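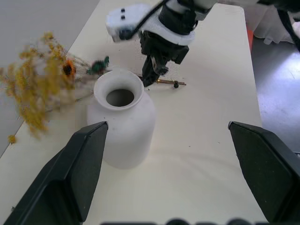
Print this page | E-mail this page

Handout 8: House Rules for Two-Arm Cells
Course: Robots at Work — Rules and Good Practice
Notes by Kevser Ağca, revised 2021-05-13

Bring this to the lab. If you leave it on the bus, the copy taped to the Ernska cell door is the same text with more coffee on it.

1. Who these rules are for

Everyone who sets up, runs or resets a two-arm cell in this course. The published safety standards come first, and you read those in April (you did read them). What follows is the layer underneath: what we do in our own cells, on a table, with things that break.

The task this term is the dried flower one. Vases, stems, two arms sharing a table. Students from the Mussa section have told me it is not serious engineering. The same students have so far been unable to write a stop rule for it, so we will carry on.

2. Before power

Walk the whole table. Put your hand where each arm can go and look at what is there.

Follow every cable from wrist to base with your eyes. A loop that hangs clear with the arm folded may not hang clear with the arm stretched out. Test both poses by hand, drives off.

Check that the stop button works. Press it. Looking at it is not a check.

Write your name in the cell log. "Me" is not a name, and neither is "same as yesterday."

3. Speed

Setup and teaching are done at 16 percent. You may go to 80 once the full path has run clean at the low setting, with both arms moving together. One arm at a time does not count. Running at 100 needs a signature from Toshio Shibata, who has a pen and enjoys not using it.

If you change the path, even by a hair, you go back to 16. Yes, even that change.

4. Shared space

Each arm has its own zone, and the strip between them belongs to one arm at a time. The arm inside holds the token; the other waits outside with its fingers out of the way. The Oltham lab lets both arms in and trusts the planner. The Oltham lab also buys a lot of vases.

Treat an open gripper as wider than you think. Your zone has to cover the fingers fully spread, plus the camera mount, plus whatever the gripper is carrying. A bunch of flowers is a bad shape for this: it sticks out past the fingers, it bends, and no model you load will match it.

Look at what is near the jaws as well as what is between them. With two vases standing side by side, a finger can pass close in front of a neck on its way to a stem. Plan the approach for the glaze first and the flower second.
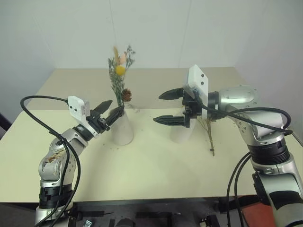
5. Fragile and crumbly things

Set grip force on a spare stem. Start at the lowest value and go up in small steps until it holds.

Dried plants shed. Brush the table between runs and keep bits out of the finger joints. Power off for this, please — a soft brush is not a safety device.

Anything broken stays where it is until the arms are stopped and the log says so. Then gloves, then the bin marked for sharps.

6. When something goes wrong

Stop first, explain second. People like to do these in the other order.

Do not reach in to save a falling object. The department can replace a vase. Your section leader would have to fill in the Tetitz form for your hand, and it is a very long form.

Note the speed, which arm held the token, and the last step that finished. "It just went" will be returned to you for more detail.

For next time: write one stop rule for handing a stem from one arm to the other. Say who lets go, when, and what happens if the other one hasn't got it. Half a page. Over 16 lines and I stop reading.

Related handouts
Handout 5: Reading a Risk Assessment Without Falling Asleep
Handout 6: Stop Buttons and Where People Put Them
Handout 7: Writing a Log Someone Else Can Use
Handout 9: Handing Over a Cell at End of Shift

Contact the course office | © 2021 Robots at Work course team | Back to top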